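September 2022. Wednesday, late, and the window still open.

Third seminar on trade theory and I am still not sold. Siddiqui put up the two-country table again, cloth in one column and wine in the other, and walked us to the point where both countries come out ahead if each sticks to what it gives up least to make. I can do the arithmetic. I could do it in my sleep by now. What bothers me is how quickly we get from the arithmetic to the word "should."

The table has labor in it and nothing else. An hour is an hour, and a person who spent it weaving on Monday can spend it pressing grapes on Tuesday. I asked what happens to the weaver. Siddiqui said the model is silent on that, and then moved on, and I wrote "silent on that" in the margin and underlined it twice. A model that is silent on the weaver seems to me to be silent on most of what people argue about when they argue about trade.

I thought about Derley all through the second hour. The glove works there closed in April, the year I turned sixteen, and 318 people went out the gate. My aunt was one of them. Gloves did get cheaper, I suppose. I have never once heard anyone in Derley mention the price of gloves. She found work in the end at a bakery counter in Cindham, a 40 minute bus ride each way, for less money. In the textbook she has been "released to the sector of comparative advantage." I would like to meet the person who wrote that and put him on the bus.

To be fair (I am trying to be fair, it's past eleven and I am trying) the book never says everyone gains. It says the country gains, and that the winners could pay off the losers and still have something left. Could. Page 61, one line, no example of anybody doing it. I went through the rest of the chapter looking for the bit where they do, and the next thing is a problem set about wheat.

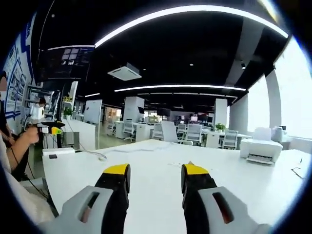

Iresha Wijesinghe read the paragraphs above, since I had typed them up for our study group before copying them in, and wrote back that I was blaming the theory for something governments didn't do. The glove works would have closed anyway, she said, with or without imports, once the machines got good enough, and would I be so angry at the machines? She also pointed out that everyone in Cindham with three kids bought cheaper winter gloves that year, and that they don't hold meetings about it, so I would never hear from them. Small gains spread over many people are quiet. Big losses on one street are loud.

All right. It's a decent argument and I've been chewing on it since supper. I even believe the part about the quiet gains. But I notice how the sizes are never given. How much did a pair of gloves fall, and for how long? If she can tell me that, I can multiply it out and put it next to what 318 paychecks came to. Neither of us has the number. I looked for an hour tonight and what I found was a summary by a consulting outfit called Clellilia, paid for by glove importers, which concluded that glove imports are a fine thing. No table of prices. A nice cover, though.

And on the machines, I'm not sure I'd be calm about those either. She assumes I would be. I think you can say yes, the new way makes more with less, and still want to know who gets the "more." That was my question in seminar as well, only I put it badly, and it came out sounding as if I wanted a wall around the country. I don't. I'd just like the person at the front of the room to stay on the slide a minute longer.

One thing I did get today, which I'll put down so I remember it before the test. A country can be worse at making everything and still have something worth selling, because what counts is what it gives up. I had that wrong for two weeks. I kept comparing hours across countries when I should have been comparing cloth against wine inside each one. Once I redid the problem that way, the answer dropped out in four lines. So the tool works. I don't dispute the tool.

What I dispute is the end of the chapter, where the author steps out from behind the numbers and tells us that opposition to trade is "largely a failure of understanding." My aunt understood fine. She left school early and she could have told him, to the dollar, what the change cost her.

Essay due in two weeks, around 40 percent of the grade. The title is set: "Do all nations benefit from specialization?" I can already tell which answer gets the easy marks. I'm going to ask Siddiqui on Friday whether "nations" is allowed to mean the people in them, and if the answer is no I'll write the other essay and keep this one here.

Must return the library book. Must call my aunt and ask what she was paid, if she'll tell me.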